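Visit report: Vomov linen works, Maddocks site
12/05/2021

The Vomov works at Maddocks opens its wash floor to visitors twice a year, the next time in August. The tour takes 60 minutes and starts at the goods-in dock, where soiled linen from motels and nursing homes is weighed in and sorted by fibre and soil class. Ear protection is issued at the door and is needed from the first bay onward.

Washing is done in a continuous tunnel washer. Loads move from one compartment to the next on a fixed cycle, with rinse water running against the direction of travel, so the cleanest water meets the cleanest linen. Fresh water enters only at the last rinse. Press water is recovered, filtered for lint and sent back to the pre-wash. The guide gave the main wash temperature as 60 degrees and said it is logged for every load.

From the tunnel, each load drops into a membrane press and comes out as a flat cake. Sheets go to the ironer damp, and towels go to the dryers. The dryers are gas-fired and stop on exhaust humidity, with a timer as backup only. Lint screens are cleared every 2 hours.

## Finishing

The ironer line takes up most of the floor. Two operators clip the corners of each sheet to a feeder, and the machine spreads, irons and folds it. Colour-coded tags show which customer a stack belongs to. We watched one batch of 189 pillowcases go through without a stop – the only interruption came later, when a fold sensor needed wiping.

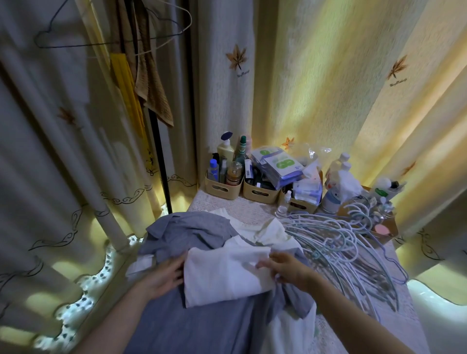
Garments are the weak point of any flatwork plant. A sheet has four corners and one thickness, and a machine can be set for it. Collars are harder. They carry extra layers, they dry at a different rate from the body of the garment, and they have no standard position when the piece arrives in a heap. A slate-blue garment and a cream one with a collar, bunched together under a folded white cloth, make a fair sample of the problem: the cloth is simple to square up by hand, with one palm holding it down and the other hand pinching the edge, while the two pieces beneath it would each need a different fold. Maddocks sends all collared work to a steam tunnel on hangers.

## Chemistry and effluent

Detergent, alkali and bleach are dosed by pump from a locked store. The supplier is Nomell. Effluent is balanced in a pit, cooled through a heat exchanger and corrected for pH before discharge to sewer. The exchanger preheats incoming water, and the scale on its inlet side is removed every 5 weeks.

Parking is on the Grorkerero side of the fence. Closed shoes are required.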